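# Setting up grasp point selection for two-arm garment flattening

5 September 2018

This page covers the grasp selection step in the Stellden cloth stack: how to turn a camera view of a crumpled garment into two grasp poses, check them, and send them to both arms. It assumes the arms are already calibrated to the table and that you can move each one from the command line. If you can't, do the Lasbridge bring-up page first.

## What you need

- Stellden, with the `cloth` package built
- Trarkska running as the planner for both arms
- An overhead depth camera publishing to `/table/depth`
- A garment that contrasts with the table

The last point matters more than you might expect. The segmenter works on colour first and depth second, and a pale shirt on a pale table will lose its sleeves.

## Step 1: Get a clean mask

Start the segmenter and open the mask viewer:

 stellden run cloth_segment --table-config table.yaml
 stellden view mask

You should get one solid blob. Fixed marks on the table, such as tape, cable holes and stains, sometimes come through as small extra blobs. Set `min_blob_area` to 300 and they should go. If a mark sits right against the cloth it will join the main blob, so add it to the ignore list in `table.yaml` or move the garment.

Prints are the other usual problem. A bright logo on a dark shirt can leave a hole in the mask. Turn on `fill_holes` and leave it on. There is no case in this task where you want a real hole kept, and that includes the neck opening.

## Step 2: Find the two ends

The selector fits a line along the longest direction of the mask, then looks for graspable folds near each end. Run it once without moving anything:

 stellden run cloth_grasp --dry-run --arms both

It prints a list of candidates for each side, with a score between 0 and 1. Anything under the threshold is dropped. We keep the threshold low and let the later checks do the work - a high one tends to leave you with no candidates at all on tightly twisted cloth.

Left and right are named from the robot's point of view. If your camera faces the robot, the robot's right arm is on the left of the view. Set `view_from: front` in the config and the overlay labels will match what you see on screen. The planner ignores this setting, so changing it won't swap the arms.

## Step 3: Set the approach

Each candidate comes with a point and a fold direction. The fingers need to close across the fold, so the gripper yaw is set at right angles to it. The depth of the grasp is measured from the table surface and not from the top of the cloth, because depth readings on dark fabric are noisy.

 grasp:
 finger_clearance_mm: 3
 approach_tilt_deg: 7
 close_mode: force

Keep `finger_clearance_mm` at 3 to begin with. Lower values catch more layers but the fingertips will scrape if the table plane is slightly off. The small tilt keeps the wrist away from the other arm when both grasp points are close together.
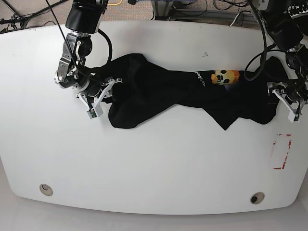

Use `close_mode: force` for anything bunched up. Position mode closes to a fixed width, and a thick lump of fabric will stop the fingers early and raise a fault. In force mode the controller accepts whatever width it reaches, then reports it as `final_width`. Write that value to the log. It is the easiest way to tell later whether a grasp held several layers or closed on nothing.

## Step 4: Plan both arms together

Planning the arms one after the other works for picking but not for pulling. Once both grippers hold the same cloth, the distance between them has an upper limit, and a planner that only knows about one arm will happily exceed it. Pass both goals in one request:

 trarkska plan --group both_arms --constraint max_span

`max_span` is taken from the length of the mask at the time of the grasp. For a twisted garment this is shorter than the true length, so the first pull is a cautious one. Segment again after each release and the limit is updated.

Cables are not in the collision model by default. Leopoldo Montes wrote a Benítez plugin that wraps each wrist in a padded cylinder to stand in for them. It is crude, and it rules out a few poses that would have been fine, but we run with it switched on.

## Step 5: Run it slowly

For the first live run, scale the speed down and step through by hand:

 stellden run cloth_flatten --speed 0.1 --step

Press Enter after each stage. The stages are approach, close, lift, pull, lower and release. Keep a hand on the stop button during the pull, and check that both force readings rise together. If only one rises, the other gripper has probably slipped.

## Common errors

**`E1689: no paired grasp`** - candidates were found on one side only. Check the mask for a missing end, then lower the score threshold.

**`span exceeded at start`** - the table transform for one arm is out of date. Redo the calibration for that arm and restart Trarkska.

**Right and left goals swapped** - the arm names in `table.yaml` do not match the ones in the planner group. Fix them in `table.yaml`, as the planner group is shared with other packages.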